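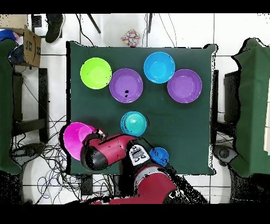

# Skesteo Stock Book, 30 Black Pages

I sell a lot of stock books, and this is the one I use for my own duplicates. I've got a whole shelf of them now (my Danube steamship stamps take up more room than I'd like to admit), and I keep going back to the Skesteo every time a new box lot comes home with me.

It has 30 black pages with clear strips, and two sheets of glassine between each spread. The strips are tight enough to hold a small definitive without it sliding out when you tip the book, but you can still get tongs behind them. That matters to me! I've bent more perforations on stiff strips than I ever did soaking stamps off paper.

## What I like

The pages lie flat. I've had the older Plemine books for years and they're lovely things, but you need a paperweight on both sides until they're broken in. With the Skesteo I can open to the middle and start sorting right away.

Black pages also make it much easier to check perforations and spot a thin or a short corner. I keep white pages for dark stamps on cover pieces and use black for just about everything else.

## What I don't like

The slipcase is sold separately, and it's snug. If you fill every page with blocks of four, the book will get fat and you'll be tugging at it. I fill mine to roughly 20 pages and stop there — the rest stays free for swaps.

The spine label is paper, too. I write on mine in pencil.

## Sizes and colors

- Large, 30 pages: red, navy or bottle green
- Pocket, 20 pages: navy only
- Slipcase for the large book: black

The pocket one is what I take to shows. It fits in a coat pocket with a pair of tongs and a want list, and that's all I need until lunch.

## Will it hold covers?

No, the strips are too shallow. For covers I'd go with the Kaczorowski album, item 241 in the shop, which has 2 clear pockets to a page. Aka makes a cheaper one, but I found the pockets a bit narrow for the longer airmail envelopes, so measure yours first.

## Ordering

Books go out flat in a stiff carton. Order before noon and I'll usually get it packed the same day. The green sold out over the winter and I'm expecting more in June — send me a note if you'd like one put aside.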